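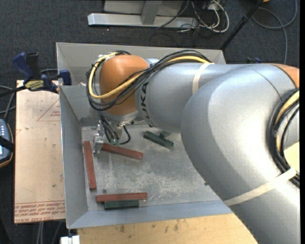
Teodoro Robles wrote on Tuesday:

I would line the bin before doing anything else. Bare sheet metal marks painted blocks and the blocks mark the metal, and after a few months you can't tell which scuff came from which side. We put rubber matting in ours in January. Also, flared walls waste floor area. A straight-sided bin with the same opening holds more and the long blocks lie flat against the wall. Is there a reason to keep the flare?

Teodoro,

Flare first. Our bin is 900 mm long at the rim, and the floor is shorter by 110 mm. So yes, floor area is lost. With the straight-sided Komuvetti bin we had the opposite trouble: a long block would drop on end between the wall and its neighbors and stay upright until someone pulled it out. On a sloped wall it slides down and ends up on the floor, usually at an angle. I will take the slope.

Lining. I tried the Hoani mat, the 3 mm ribbed one. The ribs catch the edges of the green blocks, so they stop wherever they land and you get a heap in the middle. I also tried a smooth sheet from Tririx. It slides well but lifts at the corners, and grit gets under it. Both came out again. The worn floor has whitish scratches and some dull patches, and I have left it that way. The wear has no burrs that I can find with a cotton rag, which is my only test.

On paint transfer I agree with you in part. The reds show it worse than the greens. I weighed one long red block when it was new and wrote 989 g on the tally card. I have not weighed it since, so I can't give you a loss figure. If you have before and after weights from your own set, please post them.

Two things I would change if the bin were being folded again:

The bottom bend. A larger inside radius would be easier to sweep. Dust packs into the present one and a brush does not reach it — a wooden scraper does.

The rim. Ours is hemmed on the long sides only. I would hem all four.

The blocks stay loose, with no dividers. Sorting by color happens on the shelf at the end of the day. The full set at Wornadport is 366 pieces, of which only a few are in the bin at any time, so dividers would mostly separate air.

Can you send the hardness of your matting? The supplier's sheet you attached last time opened blank here.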